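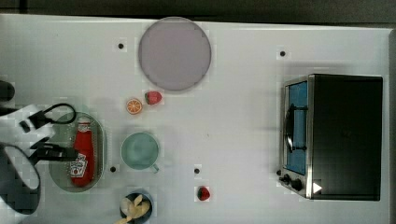 The Margate Early Learning Network will soon ask its member centers to submit their equipment lists for the coming year. Among the lines most likely to be crossed out is the one for pretend kitchen play. This paper asks directors to leave it in, and to think harder about what they buy with it.

The Network supports 88 centers, and nearly all of them own a play kitchen of some kind. In most cases this means a single large unit against a wall, with a sink, a hob and a door that has lost its hinge. The unit was expensive and it photographs well for the enrollment brochure. The food that came with it lives in a bin. By midwinter the bin holds half a pizza, several cups without saucers, and a great deal that came from somewhere else in the building. Children tip the bin out, look through it, and go away.

Our September review of shared equipment listed 2,456 separate items of play food and kitchenware across the member centers. That figure surprised the board, and it should have ended any claim that our children lack pretend food. What they lack is a place to use it. A bin holding everything the center owns does not invite a child to cook. It invites a child to dig.

The position of this office is that a low, clear table with a small number of things on it serves children better than the wall unit and the bin combined. A plate, a mug, a bowl, a dish to put something in, a small oven, a few fruits. That is sufficient for breakfast, for a restaurant, for a sick grandmother who will only eat strawberries. Two strawberries are preferable to one, for reasons any teacher of three-year-olds will know.

We recommend a white or otherwise plain surface where one is available. Patterned tablecloths are cheerful, and several centers have been given very handsome ones, but small items disappear against them. An orange slice on a plain white table can be found at once by a child who is asked for it, including a child who is new to English and is working from the color alone. Illia Maksymiv, who coordinates language support for the Network, made this point to the board last year, and it deserves more attention than it received. A kitchen table is among the first places where a child hears "in," "on," "under" and "next to" attached to things that can be picked up. If the things cannot be seen, the words have nothing to hold on to.

There is a second question, on which opinion among directors is divided. Should pretend food resemble the real article closely, down to the label, or should it be plain? The argument for plain materials is respectable. A wooden block may be bread in the morning and a telephone after lunch. Corina Tudose, who directs the Gernon Street center, holds that a branded item closes a door in the child's mind, and that it brings advertising into a room that ought to be free of it. She has removed every printed label from her shelves. Her children play well, and we do not suggest that she put the labels back.

The Network does not, however, accept this as a rule for all centers. Children do not arrive from plain houses. They come from kitchens in which cartons, jars and bottles have names on them, and for many of them those names are the first print they have ever read. A four-year-old who cannot yet write her own name will often identify a bottle of ketchup by its shape, its color and the outline of its label before any adult has spoken.
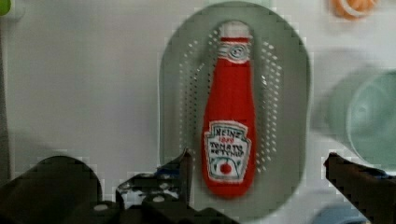 When such a child runs a finger under the words "TOMATO KETCHUP" and says "ketchup," she is reading in the way that beginners read. She has grasped that marks on a surface stand for something to eat. The small drawing of a tomato helps her, much as an illustration helps in a picture book. To refuse her this on the ground that the bottle is a commercial object seems to us a scruple better suited to adults.

Softness also deserves a word. Hard plastic food is durable and wipes clean, and it will remain the larger part of most collections. Yet stuffed or stitched food has a standing of its own. It makes no noise when it falls. It may be squeezed by a child who needs something to squeeze, and it is forgiving when it is thrown, as all pretend food is eventually thrown. Its drawback is laundering. Staff should read the care instructions before purchase, and should decline any donated item that cannot be washed. Britta Kuhlmann, our health adviser, has asked that this be stated without qualification, and we are glad to do so.

Directors will also wish to consider the containers. Our purchasing history shows that centers spend freely on food and very little on what the food goes into. This is the wrong way around. Any teacher who has spent a morning on the floor will confirm that young children are at least as interested in filling, emptying and covering as they are in the menu. An oval dish long enough to lay a bottle in is useful in ways that its designer may never have considered. It is a bath, a bed, a boat, a serving tray. A deep bowl heaped with small pale pieces may be called pasta by one child and bananas by the next, and there is no need for an adult to settle the matter. These pieces will spill over the edge. Spilling and gathering up again are part of the work, and the presence of a few strays on the table is no sign of disorder.

Small pieces do call for judgment. They belong with children who are past the age of putting everything in the mouth, and mixed-age rooms should keep them on a high shelf until the youngest are asleep. The same applies to anything made of glass. Some centers follow the practice of offering children real cups and dishes from an early age, and the Network has supported them in this. It is a practice that requires an adult at the table and a small enough group, and it should not be adopted by a room that has neither.

The oven is the item about which we receive the most letters. Several centers use a retired countertop appliance in place of a toy. Children greatly prefer it. The door has weight, the handle is at the right height when the oven stands on a low table, and the sound of it closing is the sound they know from home. We see merit in the practice under strict terms. The power cord must be removed entirely by a qualified person, the glass must be inspected, and the door must be checked for places that could catch a finger. Mhairi Kerr has prepared a one-page checklist for this purpose, and centers should keep a signed copy. A working appliance must never be placed within a play area, switched off or otherwise.

We turn to cost. Two suppliers quoted for a full replacement of wall units at member centers, Bañuelos and Wuveo, and both quotations were fair. Neither should be accepted at present. The lower of the two came to $1,912 for each large unit with its accessories. For a fraction of that sum a center may put a plain table into use, buy a decent plate and bowl, and spend the remainder on staff time for sorting what it already has. The sorting is the expense that directors are least inclined to approve and the one that matters most. It means that someone takes out the bin, discards what is broken, washes what can be washed, and sets out a handful of things on the table each week while the others rest in a cupboard.

Wilma Gillies, who chairs the equipment panel, has observed that a rotation of this kind makes old toys new. A mug that has been away for a month comes back as an event. Her own center changes the table at the end of the day, after the last child has gone home, and keeps a written list on the inside of the cupboard door. The task takes a few minutes once the habit is formed.

The Network accordingly asks each director to retain the kitchen line in the coming budget, to postpone the purchase of wall units, and to put one clear table into use before the winter break. Centers that need a table may apply to the shared furniture store. Requests should state the height required and the age of the room, and should reach this office before noon on the closing date printed on the equipment form.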